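Grinau Toy Return and Sorting Room
Progress report to the Burnis Fund
October 30, 2021

Summary

The sorting room at Grinau is open and working. The grant paid for shelving, washing supplies, open bins and the first delivery runs. Most of the work planned for this period is done. The label printing is behind, and we ask to move a small part of the budget to cover it (see Budget).

Intake

Toys come in from the drop-off points at Trarnstead and at the Wuyts building. In this period we took in 41 crates. The Trarnstead crates are mostly plastic vehicles, play food and balls. Wuyts sends more board games and puzzles, which take longer because every piece has to be checked against the box.

Two of the crates were too damp to use and went straight to disposal. We have asked the drop-off points to keep crates indoors overnight.

Washing and checking

Hard plastic toys are washed in warm water with mild soap, rinsed and left on racks to dry. Balls are washed separately. Anything with a crack, a sharp edge or a loose wheel is set aside. Toys with batteries are opened and checked for corrosion before they go any further. We had planned to do this at the end, but a leaking battery in October spoiled part of a clean batch, so the order was changed.

Sorting

Clean toys used to be tipped out on a long table and picked over by hand. Small items rolled off or ended up under larger ones. We now spread a few at a time on the floor of an open metal bin. The sides keep balls from getting away, and play food is easy to tell apart from vehicles and blocks. Each kind then goes to its own shelf.

The categories were cut down to vehicles, play food, balls, blocks, games and other. The first list had 13 categories, and people disagreed about where things belonged. A toy truck with a bucket, for example, could go under vehicles, construction or sand toys. It now goes under vehicles.

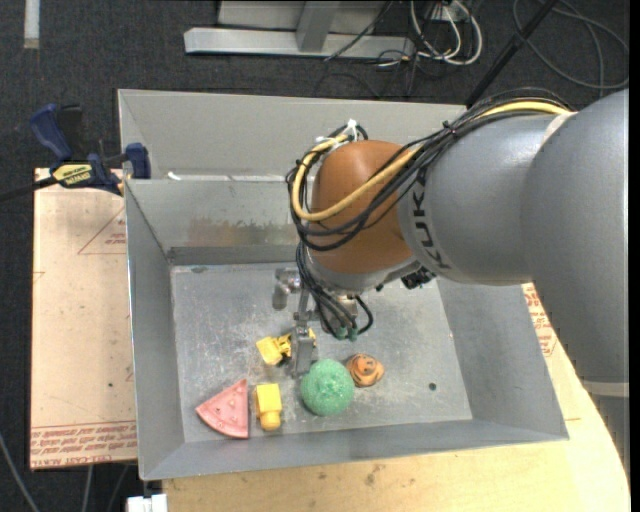

Can mixed toys go out in one box?
They can if the box is meant for a playroom, but a box for a single family is packed by age group and small parts are left out for the youngest children.

Deliveries

We sent out 13 full boxes in this period. Playrooms asked mainly for blocks and play food. Balls are in good supply and we could send more of them. Games are short, as many of those received have missing pieces. A shelf has been set aside for spare pieces so that incomplete games can be matched up later.

Budget

Shelving and bins came in under the planned amount. Washing supplies were slightly over. Label printing was not in the original budget and has been done by hand so far, which is slow and hard to read on the smaller boxes. We ask for permission to use what is left on the shelving line for printed labels. No additional money is requested.

Next period

Put printed labels on all shelves and boxes.
Add a second drying rack next to the sink.
Agree on fixed collection times with Trarnstead and Wuyts.
Send the playrooms a short form asking which toys they need most.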